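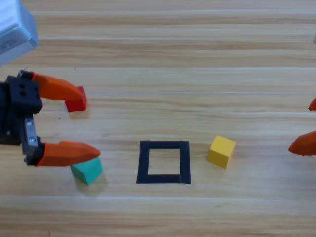
LITCOMBE, 25/06/2026 - Annunziata Sartori keeps her offcuts in old sweet jars, sorted by thickness, and the jars fill one whole wall of the workshop. Most of what is in them will end up as a cube.

She has been making small wooden blocks under the name Pellegrini, her grandmother's, for five years. They are sold in bags of 40, plain or coloured, to nurseries, grandparents and a fair number of adults who say they want them for the desk.

"People pick one up and turn it over while they're talking to you," she says. "They don't know they're doing it. Then they put it down and pick up another colour."

Colour takes up more of her week than cutting does. The red has hardly changed since the first batch. It is a strong, flat red with no shine, and it shows up well on a pale wooden table, where most of her customers will be using it. The teal took much longer. Early versions went grey in evening light, and one whole batch of 273 was sanded back and done again.

"I wanted it to look like teal at breakfast and teal at teatime," Sartori says. "That sounds simple. It took me most of a winter."

Sandro Santoro does the sanding. He came for a fortnight to help with a Christmas order and stayed. Each cube gets its faces done first and its edges last, and he takes off only as much as he needs to stop them feeling sharp. Round them too far and they will not stack well, he says, and a child will give up after the third one.

The workshop turned out 3000 cubes last August, the busiest month so far. The orders came mainly from schools stocking up before term.

What people do with them varies. Agata Gatti, who runs a playgroup on the other side of Litcombe, marks out a square on the table with black tape and leaves a few blocks near it. She gives no instructions. Some children put everything inside the square straight away. Others line the blocks up along the tape, or build a tower in one corner and guard it.

"Three blocks is plenty to begin with," Gatti says. "If you tip out the whole bag they just get swept on to the floor."

She likes tape because it peels off cleanly and can be put down again in another place. On a table with boards running across it, she uses one of the joins as a guide to get the first side straight, then does the rest by eye. A square a bit out of true bothers the adults more than the children.

Older players want rules. Nuno Fonseca, a retired surveyor, has worked out a game for two in which each player moves one cube a turn and may not touch a cube of the other's colour. He has written it out on a single sheet, which Sartori now slips into the bags. The sheet has been corrected twice, both times by his granddaughter.

The blocks cannot be left in water, and the colour will wear at the corners with heavy use. Sartori will redo a worn set for the cost of the postage. Few people ask. Most of the sets that come back have a block missing, and she puts one in from the jars before sending them home.

A yellow is planned next. Santoro has six test pieces on the windowsill and does not like any of them yet.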